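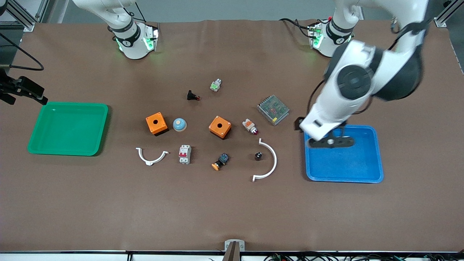

*Small electrical and hardware parts on a brown tabletop, with a green tray and a blue tray to either side.*

# Caring for a Household Solar Lantern

The Sarpong Household Resource Program supports 300 families in the Markimska district who live without a grid connection. For many of them, a solar lantern has taken the place of kerosene, and the money once spent on fuel now goes to food and school costs. The following guidance applies to the Britik lantern supplied by the program and to most lanterns of similar design.

## Charging

- Place the panel in full sun, clear of trees, walls and laundry lines. Shade over one corner can reduce the charge considerably.
- Tilt the panel toward the midday sun. If it must lie flat on a roof, check it often for dust.
- Keep the lantern body in the shade while the panel charges. Heat shortens the life of the battery.
- Bring the panel indoors before a storm.

During the cloudy weeks of February, a full charge may take two days. Households are advised to use the low setting at this time of year and to save the bright setting for cooking and schoolwork.

## Cleaning

Wipe the panel once a week with a soft, damp cloth. Do not use sand, ash or scouring powder, as scratches are permanent. The lantern body should be wiped with the switch off and never placed under running water.

## Storage

A lantern that will not be used for several weeks should be charged first and kept in a dry place away from the stove. Recharge it once a month. Batteries left empty for a whole season often cannot be recovered.

## Common faults

**The lantern does not light after a sunny day.** Inspect the plug and the full length of the cable for cuts or rodent damage. Clean the plug with a dry cloth and try again.

**The light fades early.** Clean the panel and allow one full day of charging. If there is no improvement, the battery may need to be replaced. The Britik takes a 3000 mAh battery, and a pack of a different type or voltage must not be fitted.

**The battery is swollen, leaking or hot.** Stop using the lantern at once, move it outdoors away from children, and contact the program. Do not burn or bury the battery.

## Repairs and returns

Repairs are carried out at the Pader service point, which opens at 9 a.m. Please bring the panel and cable together with the lantern. Questions about replacement parts may be addressed to Rajitha Mollah, household energy officer.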